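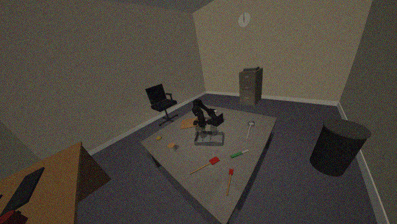 Harnari, a supplier of rental tables and tableware for weddings, has revised the terms under which it delivers equipment to reception venues. The revision, issued under the name Skidness, covers table classes, tray loading, delivery windows and the return of used items. It separates guest tables from service tables, which had been listed together in the previous terms. A low rectangular table in plain gray, with a see-through-sided tray and kitchen items set out on it, belongs to the service class and is ordered without linen unless the couple or their planner asks for it. Guest tables continue to be supplied with linen as standard.

The new terms apply to all orders confirmed on or after June 28, 2021. Orders confirmed before that date will be delivered under the earlier terms, including those for receptions that were postponed and have been given a new date. Customers with a postponed reception may move to the new terms by written request. No fee is charged for the change.

Table classes

Guest tables are listed by shape and seating capacity. Service tables are listed by length and working height. The planner enters both classes on a single floor plan, and the plan must show the kitchen door, the route used by serving staff and the position of the head table. Harnari checks the plan against the venue's own drawings and returns it with any corrections marked. Deliveries are not scheduled until the corrected plan has been signed.

"Most of the questions we received in May were about service tables," said Rupert Kuster, head of operations at Harnari. "Planners were ordering them under guest table codes and receiving linen that had to be sent back. The separate listing removes that step."

Tray loading

Plates, bowls and glasses are delivered in trays, one type of item to a tray. Mixed trays are available for receptions of up to 100 guests, where the kitchen has limited floor space. Each tray carries a label with the order number, the item code and the table class for which it is intended. Trays remain the property of Harnari and are to be returned with the tableware.
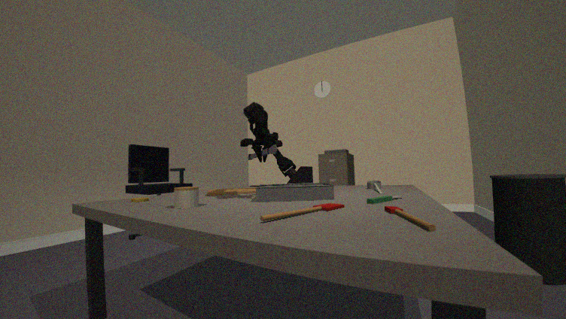 Delivery and return

Equipment is delivered in a window of two hours, agreed with the venue in advance. Where a ceremony and reception take place in the same room, a second delivery can be booked for the changeover. Used tableware should be scraped but need not be washed. Collection takes place within three days of the reception. Missing or broken items are invoiced at the listed replacement price after the return has been checked.

Venues

The terms have been accepted by two venue operators, Wallner and Morer, for all receptions held on their premises. Planners working at other venues should confirm access times and storage space with the venue before placing an order.

"The floor plan is now the controlling document," said Florian Ruchti, who manages venue accounts at Harnari. "If the plan and the order form differ, we deliver to the plan."

The full terms, the table class list and a blank floor plan are available from Harnari on request. Press inquiries should be directed to the Harnari venue accounts office.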